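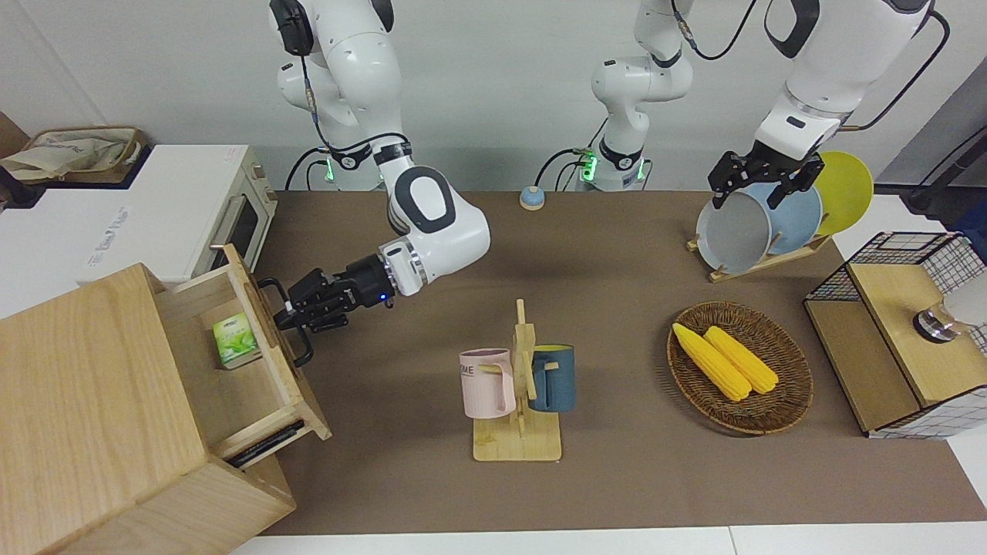 Fig. 4. Drawer cabinet and dish rack in position on the mat, drawer partly open.

Section 4: Setting out the drawer cabinet and dish rack

This section covers the Presel tabletop drawer cabinet and the Jetdale plate rack when they are used together on one table. If you have bought only one of the two, follow the steps for that item and skip the rest. Assembly of the cabinet is covered in Section 2. Assembly of the rack is covered in Section 3.

4.1 Before you start

Choose a level table that does not rock when you lean on it. The cabinet, rack and mat are meant to share the same surface, with the mat underneath both. A table against a wall is best for the rack.

Wipe the table and let it dry fully. Grit under the mat will mark painted tops.

You will need:
the mat
the cabinet, with the drawer fitted
the rack
a soft cloth

4.2 Laying the mat

1. Unroll the mat and leave it flat overnight if the ends curl. Do not iron it.
2. Lay it with the smooth side up. It should cover most of the table.
3. Press from the middle outwards to push out any air.
4. Check that no edge hangs over the front of the table.

Note: The mat is supplied in brown only with this set. Replacement mats may differ slightly in shade.

4.3 Placing the cabinet

1. Lift the cabinet by its sides. Do not lift it by the drawer handle.
2. Set it down towards the front left of the mat.
3. Turn it so that the drawer opens towards the middle of the table.
4. Pull the drawer out as far as you expect to use it. It must not touch the rack at any point.
5. Close the drawer and press down lightly on each corner of the cabinet top. If a corner lifts, see 4.7.

Caution: Never move the cabinet with the drawer open. The drawer can slide out and fall.

4.4 Loading the drawer and lower compartment

The drawer is intended for light dry goods. A box of tea lies flat inside it, as in Fig. 4, with the printed front facing up so that it can be read from above. Loose tea bags and sachets should be kept in their box or in a small tin, or they will work their way behind the drawer.

1. Open the drawer with the black handle, pulling straight towards you.
2. Lay boxes flat. Anything that stands higher than the drawer sides will catch on the cabinet when the drawer is closed.
3. Close the drawer with the flat of your hand.

The lower compartment has no drawer. Use it for thin items such as pens. Keep them clear of the front edge if the table is likely to be knocked.

Caution: Do not put damp cloths or wet cutlery in either space. The wood will swell and the drawer will stick.

4.5 Placing the rack

1. Put the rack near the back right of the mat, set at an angle if that makes it easier to reach.
2. Check that all of its feet rest on the mat.
3. Leave enough room behind it for a plate to be tilted out.

4.6 Loading the rack

1. Start at the back and work forwards.
2. Stand each plate upright between the slats. Plates should lean slightly and should not touch each other.
3. Put taller plates at the back. In Fig. 4 the yellow plate is at the back, the light blue plate in front of it and the pale grey plate at the front.
4. To take a plate out, hold it by the rim and lift straight up until it is clear of the slats.

Note: The rack has no drip tray. Shake off excess water at the sink before loading, and dry the mat underneath at the end of the day.

4.7 If something is not right

The cabinet rocks: Take everything out, turn the cabinet on its side on a cloth and check the base screws. Tighten the loose ones by hand only.

The drawer sticks: Remove it as shown in Section 2 and rub a little candle wax along both runners. Wipe off the surplus. Do not use cooking oil.

The handle is loose: Tighten the screws from inside the drawer.

Plates fall sideways: The plates are too small for the rack. Use every second slot, or keep small plates elsewhere.

4.8 Care

Wipe the cabinet and rack with a cloth wrung out in warm water, then dry them. Neither is suitable for the dishwasher. Oil the rack once a year with a food-safe wood oil; we suggest April, before the warmer weather. The cabinet does not need oiling.

Spare handles and screws can be ordered from Shehata, Bumonby. Quote part number 117 for the handle.

Guide revised 2021-07-08. Continue to Section 5 for wall fixing.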